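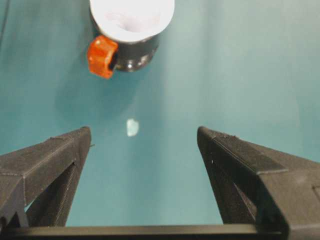

New tables and a longer evening session for Drurthorpe repair room

The repair room at Drurthorpe has reopened after a refit, with new work tables, better lighting and a second evening session for people who want to mend small household things.

The room, on the ground floor of the old Nasution building, was closed through November while the floor was levelled and the wiring replaced. It opened its doors again in December. Sessions now run from 5.30pm to 9pm, an hour and a half longer than before.

Visitors will notice the tables first. The former benches were a mixture of school desks and a door laid across trestles, and small screws tended to vanish into the gaps. They have been replaced by plain blue-topped tables with a smooth surface that can be wiped down between jobs.

"We wanted one colour all over," said Pushpa Sisodia, who runs the room. "If you drop a washer on a dark brown desk with ink all over it, you can be looking for it until closing time. On the blue you can pick it up and carry on."

The tables were supplied by Cestance, a joinery firm on the Skandix estate, which charged for materials only. The remainder of the refit was paid for by a grant from the town council and by money raised at the summer fair. Visitors will still not be charged for repairs, though they are asked to pay for any parts used.

Last year the room took in 282 items, of which 174 went home working. Kitchen things made up the largest share — mostly toasters, kettles, hand blenders and pans with loose handles — followed by lamps, clothes and toys. Of the items that could not be mended, most needed a part that was no longer made, or had been glued shut by the maker and could not be opened without breaking the case.

Femi Anozie, who looks after the electrical side, said the longer session should mean fewer people being asked to come back.

"A kettle with a bad switch is a short job once you are inside it," he said. "Getting inside it is what takes the time. Before, we would have it open on the bench at twenty to seven and have to put it all in a box with a label until the next time."

Each electrical item is tested before it is opened and again before it leaves. Mr Anozie said anything that failed the second test would be handed back with the plug removed, unless the owner preferred to leave it for parts.

The refit has also brought a small store at the back of the room, where spare knobs, feet, lids, springs and lengths of flex are kept in drawers. People clearing out a kitchen or a shed are welcome to bring in single parts as well as whole items. Broken glass, microwave ovens and anything that runs on gas cannot be accepted.

A shelf near the door is now set aside for mended items whose owners no longer want them. They can be taken for a donation once they have been tested. Ms Sisodia said the shelf had been asked for many times but there had been no space for it under the old layout.

Two sewing machines have been moved to the window side, where the light is better in the afternoon, and the tea table has gone into the corridor. The step at the side entrance has been replaced by a ramp, and that door will be kept unlocked during sessions.

Booking is not needed for clothes and small hand tools. Anyone with an electrical item is asked to put their name on the sheet at the front desk when they arrive, and to bring the lead, the instructions if they still have them, and any pieces that have come off. No more than 2 electrical items can be taken from each visitor in one session.

Large items should be measured first. The doorway is wide enough for a sewing table or a folded pushchair, but a washing machine brought in last spring had to be turned away at the ramp of the car park.

The room is looking for 4 more people able to help on the later shift, in particular anyone who can solder or who has worked with clocks. No qualification is needed for the sewing table or the front desk. Those interested can leave their details at the desk during any session, or write to the repair room at the Nasution building, Drurthorpe.

The room will close over Christmas and reopen in January at the usual time.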